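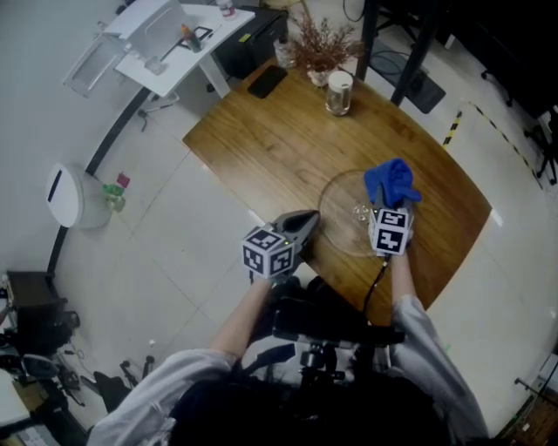
Porside Allotment and Garden Society
Minutes of the ordinary meeting held in the Lesent Road hall, 04/02/2024

Present: 17 plot holders, the chair, the secretary. Apologies were received from 2 plot holders.

1. Minutes of the last meeting

Agreed, with one correction. The last minutes said the water supplier had "confirmed" the new meter reading. The letter says only that the reading is under review. The secretary will change the wording.

2. Water bill

The bill for the winter quarter came to £151. Several members asked how a site with its taps turned off for most of that time could use so much water. The chair said part of it was a standing charge. A member asked which part. The bill doesn't say, or not in a way anyone present could follow.

It was suggested that there is a leak between the road and the first tap. It was also suggested that there was a leak there four years ago, that we paid to have it dug up, and that the hole was dry. The meeting did not want to pay for a second dry hole.

Agreed: the secretary to ask for the bill to be broken down. The meter to be read with all taps off, left overnight and read again. No digging until this has been done.

3. Proposal from Masport

Masport have written again offering to replace the boundary hedge on the north side with a steel fence, at what they call a reduced rate for community groups. The letter was read out. It gives the reduced rate but not the rate it has been reduced from.

Points made in discussion:

The letter says the fence will "greatly cut theft". We have had one theft in the past year, a wheelbarrow, and it went out through the main gate, which had been left unlocked.

The hedge is untidy and takes up a good yard of the plots beside it. Two of those plot holders would be glad to see it go. A third would not, and said the hedge is the only thing keeping the wind off the beans.

The guarantee covers the posts. It does not seem to cover the panels, or the gate, or the work of putting it up.

The chair said that she was not for or against but that the offer closes at the end of February. A member said the last offer had closed too, and this one was the same with a different date on it.

Agreed: to decline for now. The members next to the hedge to cut it back on their own side before the birds start nesting. The question of whether the society owns the hedge at all was raised and left for another day.

4. Compost scheme

The council's green waste partner, Sampaio, offers free compost to sites that sign up by the spring. The secretary had spoken to them by telephone. The compost is free. Delivery is £63 a load, and the smallest order is two loads.

It was asked what goes into it. The answer given on the telephone was "garden and kitchen material". It was asked whether this was tested for weedkiller, after the trouble with the manure, when nearly every tomato on the lower plots came up curled. The secretary had been told that it met "all the usual standards" but had not been told which.

One member had used the same compost at another site and found it perfectly good, apart from bits of plastic. Another asked how much plastic. Enough to notice, was the reply.

There was some feeling that we were being hurried. There was also some feeling that we turn everything down. The chair pointed out that we had already turned down one thing this evening and that the soil on the top plots is poor.

Agreed: to ask for a bucketful before ordering any. Broad beans to be sown in it in pots next to some in ordinary bought compost, and the two lots looked at side by side. If Sampaio will not give us a bucketful, that will be taken as an answer.

5. Waiting list

The list was discussed at length. A plot holder asked how it was that people near the bottom of it seemed to get plots before people near the top. The secretary said that those at the top are written to first and often don't reply. The plot holder asked whether copies of those letters are kept. They are not.

Agreed: copies to be kept from now on. Anyone offered a plot to have three weeks to answer. The list, without addresses, to be pinned up inside the hut.

6. Empty plots

Plot inspections are due. The meeting was reminded that "under cultivation" is not defined in the rules. One member's view was that a plot under black plastic is being cultivated. Another's was that it is being covered. The plastic on the plot by the pump has been down for three summers.

A vote was taken on limiting plastic to one growing season. It was carried, though not by much. The wording will need to go to the annual meeting before it can bind anybody.

7. Seed order

The discount is smaller than last year's and the postage is larger. Members who can find the same seed cheaper in town were told to go ahead and buy it there. Seed potatoes will still be ordered together, as the price by the sack is better even after the carriage. Orders to the secretary in writing, please. Those shouted across the path were the cause of last year's mix-up over the onions.

8. Any other business

The lock on the hut sticks. Oil has been tried. A new one to be bought if it costs less than twenty pounds.

The kettle was said to be slow. No action.

Next meeting: same hall, date to be put on the gate once the booking is confirmed in writing.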